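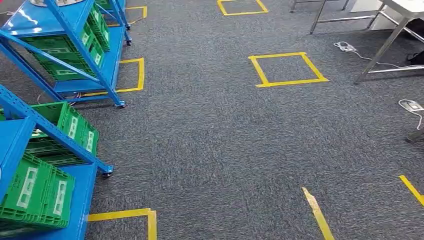
Section 4 covers the floor layout for a Grollent picking cell and the change in duties for staff who used to walk the shelves. Each rack position must be fixed before the Zurnow controller is switched to automatic. Mark positions on the carpet with yellow tape in square outlines, and keep the aisle beside the blue racks open along its full length. The racks stand on casters, so the tape is the only reference staff have when a rack is rolled back after cleaning.

Guides > Grollent Cell > Set-up > Floor layout

1. Set the controller to HOLD. The status lamp turns amber.
2. Roll each rack to its marked position.
3. Load the green crates with the label end facing the aisle.
4. Route power cords clear of the travel path.
5. Walk the aisle once, then select MAP. Mapping takes 4 minutes.
6. Confirm the rack list on the screen and select AUTO.

CAUTION: Do not enter the aisle in AUTO. Select HOLD first – the stop button is for emergencies.

NOTE: Replace floor tape every 2,000 operating hours, or sooner if an end lifts.

Changes to staff duties

Pickers no longer collect crates by hand. Each shift assigns two people: one refills crates, one clears exceptions at the screen. Both need the Langat operator sign-off. Crate counts are no longer written on paper; the controller log holds the last 3,000 moves. Requests to move a marked position go to the cell lead, Mercy Ondieki, and require a new MAP run.

Galta Technical Publications – Rev. 23 Sep 2020 – Back to top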